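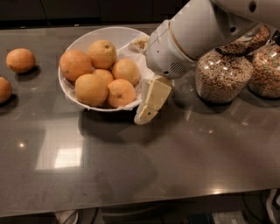

Ese Akpan
Front desk and break room, Climden

The fruit bowl at Climden started in April, when the snack machine on the second floor was taken out. Ese Akpan put in the first order herself.

"I asked for oranges because they keep," she said. "Bananas go brown over a weekend and then I'm the one throwing them away."

She lines the white bowl with a paper napkin and leaves it on the long gray counter. Extra oranges go right on the countertop. The fruit comes from Dellel, 100 pieces to a delivery, and the rest stays in the supply closet - it's cooler in there.

Lawal Ojo, who works in billing, said he eats one most afternoons. "I'd like apples too," he said. "I've asked."

Akpan said apples are possible but Dellel wants a separate order for them. Her bigger complaint is the peel. "People leave it in the sink. There's a bin under the counter at the far end."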